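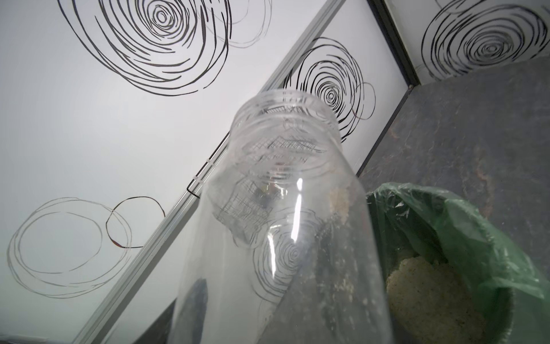 Frasco de plástico transparente, sem tampa e com restos agarrados à parede.

Trerkaretti discute o frasco, e o frasco vai ganhando

A vila de Trerkaretti tem, desde novembro, um regulamento sobre recipientes vazios. Tem 14 páginas, dois anexos e uma definição de «vazio» que ocupa um parágrafo inteiro e remete para o segundo anexo. O segundo anexo remete para o parágrafo.

O problema nasceu na loja Vesisow, a única mercearia a granel da vila, que há anos enche os frascos que os clientes levam de casa: arroz, lentilhas, farinha de milho, pão ralado, um muesli de que se fala bem. O sistema funcionava com base numa balança, num marcador de tinta preta e na boa vontade de quem estava ao balcão. A autarquia entendeu que lhe faltava enquadramento.

O enquadramento chegou sob a forma do artigo sétimo, segundo o qual só pode ser reenchido o recipiente que se apresente «isento de matéria remanescente». A frase parece simples a quem nunca tentou tirar farinha do ombro de um frasco com uma colher de chá. Na primeira semana de aplicação, a loja recusou 74 recipientes e vendeu, em compensação, um número inédito de escovilhões.

«Temos clientes que vêm buscar aveia com um frasco que teve aveia, e o que ficou lá dentro é aveia», resume Angus Pollock, gerente da Vesisow. «Eu tenho de lhes dizer que há aveia no frasco. Eles dizem-me que sim, que era essa a ideia.»

Pollock tentou interpretar o texto com alguma largueza e recebeu em resposta um ofício. O ofício esclarecia que a matéria remanescente não deixa de o ser por coincidir com a matéria entrante, expressão que está agora escrita a giz na ardósia da loja, por baixo do preço do grão-de-bico.

Do lado da autarquia, a defesa do regulamento coube a Mohcine Benmoussa, técnico do gabinete de ambiente, que o herdou já redigido e o explica com a serenidade de quem não escolheu os verbos. Benmoussa lembra que o objetivo é sanitário e que as migalhas velhas, deixadas meses no fundo de um recipiente, acabam por interessar a outros seres. «Ninguém quer gorgulho», diz. Questionado sobre se tinha havido casos de gorgulho em Trerkaretti, respondeu que a pergunta era legítima e que ia consultar o processo.

Até ao fecho desta edição, continuava a consultá-lo.

A controvérsia ganhou outro fôlego com a questão das tampas. O regulamento exige que o recipiente «feche», mas não diz com quê. Houve quem aparecesse com película aderente, com um pires e, num caso que a loja prefere não comentar, com uma meia lavada. A versão revista, apresentada na sessão pública de 13 de janeiro, acrescenta que o fecho deve ser «próprio», o que resolveu o caso da meia e abriu o do pires.

A sessão decorreu no salão do antigo cinema Kerr, que tem boa acústica e péssimo aquecimento. Compareceram mais de 25 pessoas, bastantes com o frasco debaixo do braço. A discussão durou quase duas horas e incluiu uma intervenção longa sobre vinagre, outra ainda mais longa sobre a memória que o plástico guarda do caril, e um apelo de um senhor da última fila para que se passasse ao ponto seguinte da ordem de trabalhos, que era o estacionamento. Não se passou.

Pelo meio surgiu uma proposta comercial. A Prukomach, empresa que aluga recipientes de vidro numerados a lojas da região, ofereceu-se para substituir os frascos particulares por um sistema de caução. O cliente paga o vidro, leva-o cheio, devolve-o sujo e recebe outro lavado. A ideia foi ouvida com interesse até ao momento em que alguém perguntou quanto pesava cada vidro. Seguiu-se um silêncio, e depois uma senhora que mora no cimo da Rua da Ladeira levantou-se e disse que não. Não desenvolveu.

O vidro tem os seus partidários, que o acham mais fácil de lavar e menos dado a guardar cheiros. Os partidários do plástico respondem que nunca ninguém cortou um dedo a apanhar do chão um frasco de plástico. A Vesisow, que serve ambas as correntes, mantém-se neutra e tem vassoura.

Enquanto a versão definitiva não é votada, vigora um regime transitório. Os frascos com resíduos visíveis podem ser reenchidos desde que o cliente assine uma declaração em como os viu. As declarações são guardadas na loja, em caixas de cartão, e Pollock calcula que em breve ocuparão a prateleira do arroz integral. Perguntou à autarquia se podia arquivá-las em frascos. A resposta, por escrito, foi que dependia do estado dos frascos.

Entre os clientes, a adaptação tem sido desigual. Há quem lave tudo na véspera e deixe a secar de boca para baixo sobre um pano, com resultados elogiados ao balcão. Há quem se tenha passado para os sacos de papel, que o regulamento não menciona e onde, por definição, ninguém procura migalhas. E há um pequeno grupo que continua a chegar com os frascos como sempre chegou, assina o papel sem o ler e leva o muesli.

Benmoussa admite que o texto pode ainda sofrer ajustes. Uma das hipóteses em cima da mesa é trocar «isento de matéria remanescente» por «limpo», palavra que esteve na primeira versão e foi retirada por ser considerada vaga. Outra é fixar uma quantidade tolerável de resíduos, o que obrigaria a loja a comprar uma balança mais sensível do que aquela com que pesa o açafrão.

A votação ficou sem data. O ponto sobre o estacionamento também.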